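Teaching a gripper by hand: notes from a visit to the Lau lab

May 25, 2019

Timo Stüber is late, and then he is talking before he sits down. The overnight training run finished an hour ago. He has not slept much. "It's good," he says. "It's pretty good. Ask me again after lunch."

Stüber runs the manipulation side of Mevumard, a small project inside the Lau lab. The idea is easy to say. Let people do ordinary picking tasks with a hand-held gripper that has a wide-angle camera on it, record what the camera sees, and train a policy from that. No robot in the room while you collect. The robot only shows up at the end, when it has to do the job on its own.

"With teleop we got maybe a handful of usable tries before people wanted a coffee," he says. "You're steering an arm from across the room, there's lag, you miss, you get annoyed. Hand somebody the tool and they just do it. They forget about it in a few minutes."

The numbers so far: 965 demonstrations, of which 251 were thrown out. Thrown out for what? Tracking, mostly. The tool's position is worked out from the video, and when the picture is all blank wall or all bin, the estimate drifts. Iolo Maddocks wrote the filter that catches this. He's across the hall, and comes over when he hears his name.

"Plain surfaces are the enemy," Maddocks says. "Give me a messy desk any day. Posters, cables, labels, whatever. It's stuff to track." He tried to rescue the bad ones for most of January and gave up. "I could smooth the path so it looked nice. Looked nice, was wrong. The policy learned to reach a bit to the left of everthing."

The test they care about most is picking small objects out of a big bin. Deep walls, tight angles, the gripper has to tip over to get into the corners. Earlier data had almost none of that, since people naturally picked from the middle.
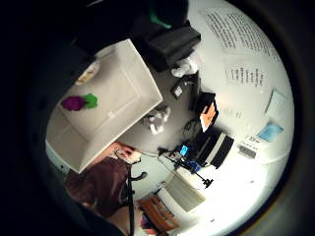
How does the policy know how far away an object is, with only one camera?

It works it out from motion and from size. The model gets a few recent pictures along with how the tool moved between them, and the gripper's fingers are always the same size, so they act as a kind of ruler.

Stüber is careful about that second part. With objects it has seen before it does well. With new ones it sometimes closes early – a centimeter short, fingers shut on air. Then it opens and tries again, which he did not program. "People do that in the demos. Miss, open, go again. We nearly cut those out. Glad we didnt."

The main result is about variety. They trained one policy on demos from 9 rooms and another on the same number of demos from 3. Same objects, same training time. In a room neither had seen, the first was clearly better. Maddocks wants to repeat it before anyone makes a chart. "One unseen room is one room," he says. Stüber makes a face but doesn't argue.

What about Hevia, the older system? Still running, still the baseline. It uses a fixed overhead camera and it's faster when nothing moves. Shift the bin by a hand's width and it needs recalibrating. The new one doesn't care where the bin is, as long as it starts out in view.

Next is two-handed work, and a write-up for the Vunadach workshop. Stüber's phone goes. Robot's free. He takes his coffee with him, and Maddocks goes back across the hall to rerun the filter.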